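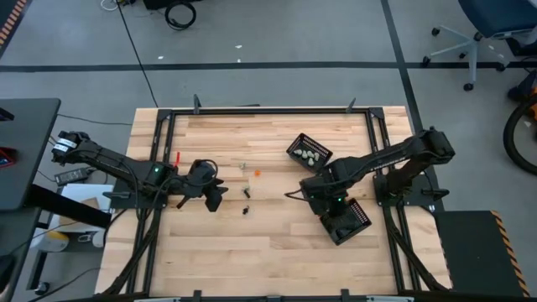
Home > Furniture & Finishes > Wood Tabletops

Oil or poly on a butcher-block top?

Wandero
636 posts

Okay so I finally bought the butcher-block slab I've been drooling over since August, and now I'm scared to touch it! It's going to be our everything table (dinner, homework, my sewing machine, the cat). My brother-in-law swears by mineral oil, and the guy at the store tried to sell me a can of polyurethane. It's bare wood right now with a few knots in it. Do the knots need anything special? And how long before we can eat on it? I've got people coming Saturday.

Jahangir Dewan
1,214 posts

I've done both and I'd go with a satin water-based poly for a table that gets homework and sewing. Oil is lovely on a counter you chop on, but you have to keep redoing it, and I never kept up. Sand to 180, wipe off the dust, then put on 4 thin coats with a light scuff between them. Do the underside too!! I skipped it on my first one and the top cupped over the winter. 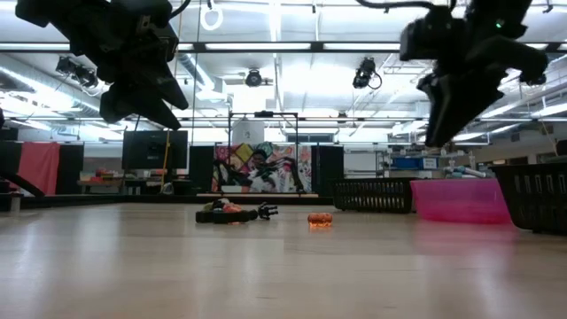 Knots are fine if they're tight. If one has a crack you can feel with a fingernail, drip a little clear epoxy in before you sand. As for Saturday, give the last coat 24 hours before you set anything light on it, and throw a cloth over it for dinner. Mine stayed a bit soft for a couple of weeks, and I got a nice ring from a hot mug to prove it.

Mendalness
24 posts

oil. poly looks like plastic imo

Wandero
636 posts

Thanks Jahangir! Going with the satin. One of the knots does have a little crack so I'm off to get epoxy, and we'll eat on the porch Saturday.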